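Progress report to the Sturkach program office
Work package: robotic disassembly and reassembly of desktop and server hardware
Reporting period ending December
Prepared by Tomomi Hoshino, Ollwood test site

1. Demonstration visit

The main event of the period was the demonstration for the program office and two visitors from Jirent, held at the Ollwood site. It replaced the mid-term presentation in the original plan. The visit began at 9:30 with a safety briefing, followed by two sessions at the Bravo cell and a review of the logs in the meeting room. The agenda and attendance sheet are filed with the quarterly accounts. 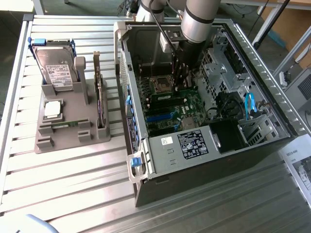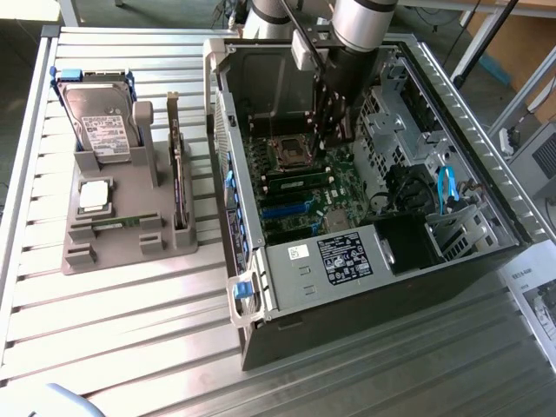 Figure 1 (both views). Bravo cell, arm lowered into the open case, with the parts fixture at left.

The case is worked on its side with the interior facing up. This orientation was chosen in the previous period after trials with the case upright, where the arm could not reach the memory slots without passing close to its joint limits. The parts fixture stays on the left side of the table for all tasks. It has a dedicated position for each component type, so the control program stores one pick pose per pocket. The processor lies in a shallow square pocket, the memory module in a long groove below it, and the expansion card and hard disk are held upright.

2. What was demonstrated

Session one covered memory and processor handling. The sequence was run at reduced speed so that the visitors could follow each step from behind the barrier. Processor placement was included at the request of Jirent, although it is not a deliverable until the next period. It was shown as work in progress and the results are not counted in section 3.

Session two covered the expansion card and the hard disk. The card task was stopped once by the operator when the force reading at the slot exceeded the set limit. The cause was a bracket not fully clear of the rear edge of the case. The approach pose was corrected by 4 mm at the pendant and the task was repeated from the start. The stop, the correction and the repeat are all in the log supplied to the program office.

The visitors asked for one unplanned test, in which the fixture was moved a short distance and the memory pick repeated. The program has no means of detecting this at present. The pick failed as expected and the arm returned to its home position. The fixture was put back against its stops before the next run.

3. Results for the period

A total of 1,014 insertion and removal attempts were logged in the period, excluding set-up runs and the demonstration itself. The plan called for 600. The surplus comes from the memory task, which needs the least manual reset between runs and was left running during the afternoons.

Memory insertion is now stable enough to freeze. Most of the remaining failures are at the latch end of the slot, where the module seats on one side and stays high on the other. A second press at that end clears the majority of them and has been added to the standard sequence.

Expansion card insertion is behind memory. The vertical storage position in the fixture gives a good grip on the card, but small differences in how the card leans in its slot carry through to the insertion. A tighter insert for the slot has been drawn and will be printed at Ollwood.

Hard disk handling is limited to pick, transfer and return. Seating the drive in its bay has not been started. The work will need a different approach angle, and the cable in that part of the case must be routed clear first.

4. Comments received

The program office asked for the following changes to reporting:

Attempts to be listed by component as well as in total.
Operator stops to be shown separately from automatic stops.
Fixture drawings to carry a revision number in every report.

All three are accepted and will apply from the next report. Jirent asked whether the cell could be run with a second model of case. This is possible in principle, but every stored pose would have to be taught again. We estimate 40 hours of operator time for the change and have no budget line for it. A decision is requested in section 6.

5. Deviations and risks

Cable routing on the arm remains a concern. The cables pass down toward the gripper and enter the case together with it, which restricts wrist rotation near the case walls. A shorter harness has been ordered. Until it is fitted, the wrist range in the program is limited and two of the planned approach poses are disabled.

The processor socket is the most easily damaged part of the setup. Work there is restricted to low speed with an operator at the stop button. One spare motherboard is held on site and a second has been requested from Jirent under the existing loan agreement.

Spending on labor is within plan. Spending on consumables is slightly over, owing to replacement gripper pads.

6. Decisions requested

Approval to freeze the memory task and move the operator hours to the expansion card.
A decision on the second case model, with funding if it is to go ahead.
Agreement to hold the next demonstration at Ollwood after the new harness is fitted.

Log files, the stop record and fixture drawings are in the shared project folder under Bravo.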